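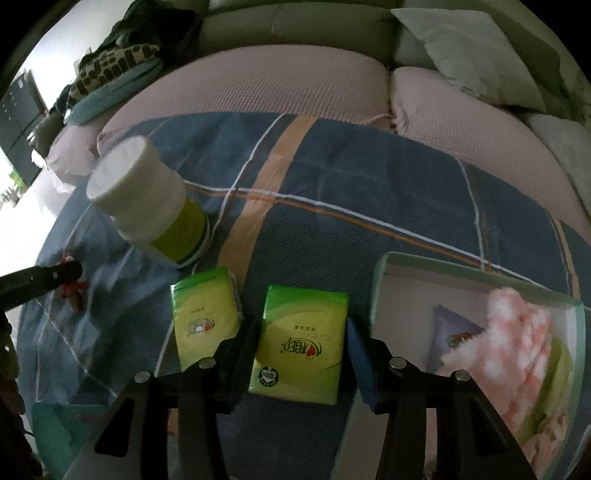

Esell Guest Listings is a data set of guest house and small inn records, assembled by the Bilurdale office of Cropper. It covers rooms, meals, access and the small items supplied to guests on arrival. The last of these is recorded at the level of the single article, so that a wrapped pack of tissues placed on a cloth-covered surface near the sofa, next to a second pack and a large white bottle, would receive an entry for each article. Records are supplied as plain CSV files in UTF-8.

**Version date:** 03/01/2018
**Maintainer:** Glenys Entwistle
**Data review:** Terence Ashworth

## Contents

The release contains 3 files:

- `houses.csv` -- 524 rows, one for each guest house
- `rooms.csv` -- one row for each room offered to paying guests
- `supplies.csv` -- one row for each article recorded in a room or shared lounge

The files are joined on `house_id`. The `room_id` field is left blank in `supplies.csv` when the article was recorded in a lounge, hall or breakfast room.

## Collection

Owners were sent a paper form in September and asked to return it within the month. Almost 900 forms were sent out. Forms that arrived without a signature were returned to the owner and are not part of this release. Where an owner gave a range of room prices, both ends of the range were kept in `price_low` and `price_high`. Prices exclude local tax.

Meal times were entered as written and later converted to the 24-hour clock. The original wording remains in `meal_note`.

## Supplies categories 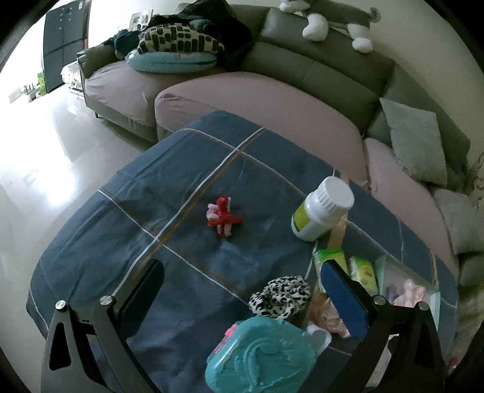
Each row in `supplies.csv` carries one value in the `category` field: `linen`, `paper`, `bottle`, `small_item` or `other`. Coders were instructed to classify by the article itself and to disregard its position in the room. Under this rule, a table with a striped dark blue cloth, a small pile of red and pale pink clips and a white plastic bottle with a ribbed screw cap yields one `linen` row, one `bottle` row and a `small_item` row for the clips taken together. Contents are not recorded for bottles in any category. Color is entered in `color_note` as free text and has not been standardized.

## Known limitations

- Houses with a single guest room are underrepresented.
- `garden_access` was added to the form after the first mailing and is blank for many houses.
- Two spellings of some street names remain in `address_line`.
- Free text in `meal_note` is limited to 700 characters; longer notes were shortened by the data review team.

## Use

The data may be used for research, teaching and local planning. It may not be used to contact owners for sales purposes. Users who publish tables drawn from the files are asked to name the release date and to state which rows were excluded.

Files are prepared for loading with Grotura, but any program that reads CSV will open them. In `rooms.csv` the first row holds the field names -- please check that your software does not read it as data.

## Corrections

Corrections should be sent in writing to the maintainer at the Bilurdale office, giving the `house_id` and the field concerned. Accepted changes appear in the next release and are listed in `CHANGES.md`.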